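Section 4. Setting up the hand-held gripper kit

Use this section after you have charged the Trekov pair as described in Section 3. Allow two people for the first set-up. The steps below are for a work area on the floor.

1. Clear a patch of floor big enough to walk around. Keep power strips and loose cords away from where you will stand.

2. Lay the board flat on the floor. Do not lean it against a wall.

3. Put on the pack and tighten both shoulder straps. Check that no cable is caught under a strap.

4. Wipe the rubber grip pads with a dry cloth. Look into the notch of each V and pick out any grit.

5. Check the black-and-white markers. Each one must be clean, flat and firmly fixed. Do not write on them or cover them with tape.

6. Pick up both grippers and point the jaws at the board. Hold them still until the session number stops blinking. 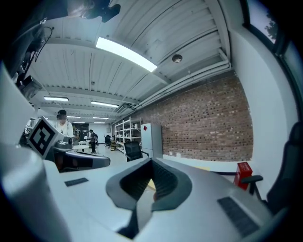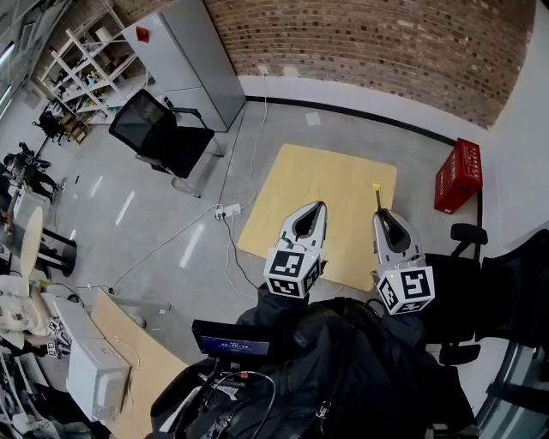 Figures 4-1 and 4-2. Gripper pad and marker (4-1); both grippers pointed at the board (4-2).

7. Close one jaw on a thin, light part and lift it clear of the floor. If the part slips, open the jaw and seat it deeper in the notch.

8. Set the part down on the board, then repeat with the other hand.

CAUTION: Keep fingers out of the jaws while they are closing.

CAUTION: Do not block the black grilles on the housing with your palm or sleeve. If a gripper feels hot, switch it off and let it rest for 2 minutes.

Note: The pads are rated for 4,000 closings. Order replacements as part 236 from Markby – the older part 191 fits only the Bolatia model.

Note: Bright ceiling lights can glare on a shiny floor. If tracking drops out, turn a quarter turn and start again from step 6.

For help with markers, write to Shahab Bahrami at the Salem service desk. Pad wear limits are in Section 7.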